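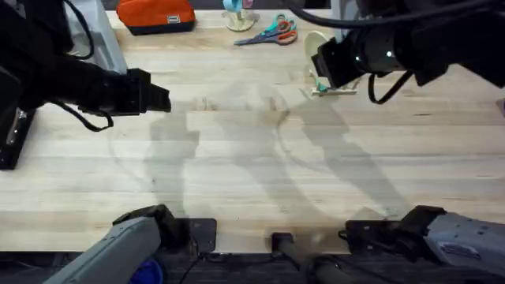

Is a pricier gripper worth it on a cheap arm? Mine has earned its keep on thin things and nowhere else, and I own a lot of thick things.

The Stilar came with the arms. The Ider was my June treat to myself at 1297 dollars, against 317 for a spare Stilar, and I had planned to be smug about it by now.

Both got the same job: take hold of a wooden disk standing on edge, lift it, put it back in its base. Five tries each. The Stilar dropped one. The Ider dropped one too, then knocked the base over on its way out – a feature I don't recall from the brochure.

Scissors were another story. Lying flat on butcher block they give you very little to grab, and the Stilar mostly pushed them around like a bored cat. The Ider picked them up by a handle on the first try, and I forgave it most of the money.

Cables remain my real enemy. Leave too little slack and the wrist stops short, leave too much and the loop drags across whatever you just set down. The Khurana controller has no opinion on this. I've ordered a pack of Grillasa clips and will probably put them on wrong.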